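Tandulo Cloths and Boxes

README for the object and surface notes

Contents

This folder holds the written notes for the Tandulo set, a small collection about everyday things handled on a cloth-covered work surface. The notes cover the objects, the cloth, and how both are put out and put away. Recordings are kept separately under the same session names.

There are 2 text files. objects.txt lists each object with its shape, colour and the end it is normally held by. surfaces.txt lists the cloths and says which sessions used them.

Surface

The main cloth is teal and goes by the name Heren in the files. It is pulled flat before each session and the larger creases are smoothed out by hand. Faint wrinkles are left alone. The colour does not read the same all over: it tends to look darker in one part and paler in another, depending on the light, so please don't use it as a colour reference.

Pale objects stand out well on Heren. Dark ones are harder to pick out and were mostly moved to the second cloth, Kragh, a plain light grey.
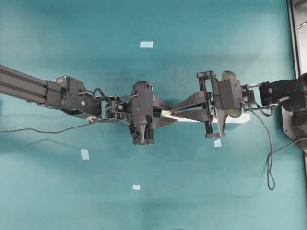
Drirkgate Object Notes
Maintainer and author of this README

Long objects

Long white rectangular objects are filed under "long, pale". Entries in this group give the length along the longest side and say whether the object is held at one end or both. Where the two ends look alike, the entry calls them left and right as seen from the front of the table. Turning the object round does not make a new entry.

Each session lasts 30 minutes, with a 5 minute break for straightening the cloth. Objects are wiped with a dry duster and go back in their box at the end. Nothing is left on the cloth overnight.

Known problems

The entries for session 3 were written up the following Tuesday from paper notes, and the "held by" column is missing for a few objects.

Some early entries say "green cloth". They mean Heren.

Lengths were taken with a tape measure and should be treated as a guide for sorting only.

Changes

January: Kragh added to surfaces.txt. Spelling of "grey" made the same in both files.

Use

The notes may be copied and edited. Please keep the object names as they are, as the session names depend on them.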